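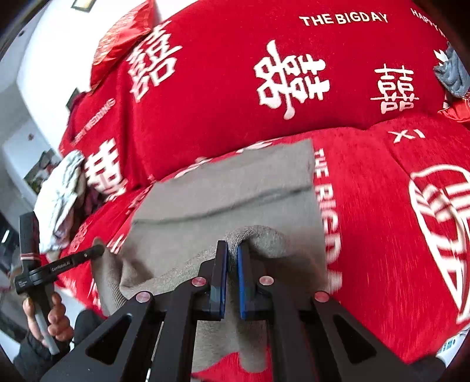

## 4. Where knitwear goes between wears

Washing has received most of the attention in earlier work on clothing care, and we expected it to fill our diaries too. We were delighted to be wrong. Of the 1,150 diary entries collected in Amwood and Cullov, 505 dealt mainly with the hours between one wear and the next: where a sweater was put down, how long it stayed there, and what decided whether it was worn again, folded away, or sent to the wash. These entries are also the liveliest in the whole set, full of crossed-out words and small arguments between family members.

### 4.1 The in-between pile

All 69 households kept at least one place for clothes that were neither clean nor dirty. Chairs were popular, as were door hooks and the top of the laundry basket (lid closed, a detail several people were careful to record). For knits, though, the bed came up again and again. A bed is flat, it is wide enough for both sleeves, and it has to be cleared before anyone can sleep in it. That last point matters a great deal! A cardigan on a chair could stay there for a week, while a cardigan on a bed usually forced a decision the same evening.

Bed coverings made a difference as well. Participants described plain, dark covers as poor places to check a knit for loose fibers or pulled threads, especially if the knit was dark too. A strong contrast, such as a grayish-taupe knit against bright red (Figure 3), makes the edges of the garment easy to find. Printed covers drew mixed comments. Two diarists in Cullov liked them for lining up hems, and another found that lettering under a thin knit made small holes easier to spot.

**Figure 3.** Knitted garment laid over a red bed covering printed with white Chinese characters and English words.

### 4.2 Folding, hanging, and the shoulder problem

We followed 458 garments by name from the first diary week through the end of June. The names were a pleasure to work with ("the itchy one," "Grandma's blue," "airport sweater"), and they made tracking far easier than the numbered tags we tried in the pilot. Folded knits moved in and out of use quickly. Hung knits tended to be heavier, and their owners worried about them more, mostly over stretched shoulders.

Many people had a favorite fix. The most common was folding the garment lengthwise and draping it over the bar of the hanger, with the sleeves crossed in front. Readers who know the Tejada handling scale will recognize this as a low-strain hold, and it is wonderful to see it arrived at independently in so many bedrooms.

### 4.3 Picking up and checking

Before rewearing, people pinched, sniffed, shook, and held things up to the window. The pinch test deserves a closer look in future work. Diarists gathered a little fabric from the front of the garment, let go, and watched how fast it settled. Slow recovery was read as "tired," and a tired sweater got a rest day. We coded this under *recovery checks*, a category missing from the Drondico coding sheet, and added it to our own version before the second round of coding. Entries from the first round were then reread with the new category in hand.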